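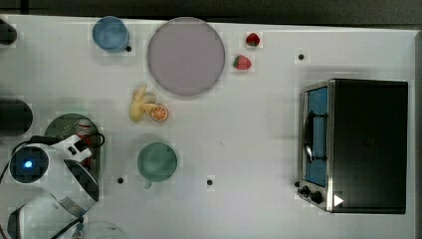
How to Make Strawberry Refrigerator Jam

If you've never made jam before, start with this one! There's no canning pot, no special jars, and no pectin to buy. It goes from whole berries to toast in one evening, and it tastes so much brighter than the stuff from the store (I still get excited every April when the first good berries come in).

What you need

1,000 grams strawberries, weighed after hulling
400 grams sugar
30 ml lemon juice, fresh if you can
A pinch of salt
A wide, heavy pot
Clean jars with lids

You can drop the sugar to 200 grams if you like a tart jam. It will be looser and won't keep as long, so plan to eat it within a week. My friend Bhavana Lobo makes it that way and spoons it over yogurt.

Step 1: Prep the berries

Rinse them quickly, drain well, then pull the leaves and cut out the hulls. Quarter the big ones and leave the tiny ones whole. Toss with the sugar in a bowl and let them sit for an hour, until there's a puddle of red syrup at the bottom.

Step 2: Cook

Put a small saucer in the freezer. Scrape the berries and every drop of syrup into the pot, add the lemon juice and salt, and bring to a boil over medium-high heat. It will foam like crazy! Stir often and mash a little as you go. I like big chunks, so I stop early.

Step 3: Test

After 20 minutes, spoon a bit onto the cold saucer, wait a minute, and push it with your finger. If it wrinkles, take the pot off the heat. If it runs, give it another three minutes and test again.

Step 4: Jar it

Skim off the foam (save it, it's great on pancakes). Let the jam cool for ten minutes, ladle it into the jars, and put the lids on once it stops steaming. Refrigerate and use within three weeks, or freeze for up to six months with an inch of space at the top.

Variations

Black pepper, just a few grinds at the end
A strip of orange peel, fished out before jarring
Half rhubarb, with an extra 50 grams of sugar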